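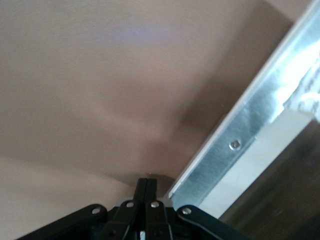
Phones at school: collect them at the gate or not?

lolik_parent
Good evening to all. From March the school of my son in Brudwood collects every phone at 7:30 and gives it back after the last lesson. The letter says it is because of fights which pupils were filming and sharing. I would like to hear from parents whose school did the same.

nedden21
We have it for two years. There are fewer videos, I agree with this. But the fights did not stop, they moved to the bus stop, where no teacher is watching.

Precious Magagula
I teach grade 9 and I am in favor. When there is no video, the quarrel is often forgotten by the next morning. Before, I lost 20 minutes of a lesson only to calm the class.

nedden21
With respect, it is your lesson that became calm. My daughter walks home alone and she cannot call me if the teacher keeps them late.

lolik_parent
This is also my worry. Does the office let them call?

Precious Magagula
In our school yes, but there is a queue. I wrote the rules down on one sheet and can send it to you.
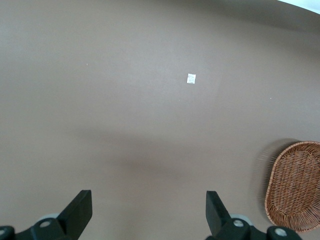 Small white packet on the table

prata_dad
I disagree with both. A basic phone without a camera costs little and solves it. Our school refused even to discuss this.

nedden21
Then ask again at the parents' meeting. We asked twice before they answered.

Comments (2)

Tomek: Which grade does it start from?
mother_of_2: In Nedden they lost my son's phone and still did not pay for it.

Recent threads
- School bus from Prata is late again
- Who pays for broken windows?
- Extra math lessons in Lolik
- Uniform rules for winter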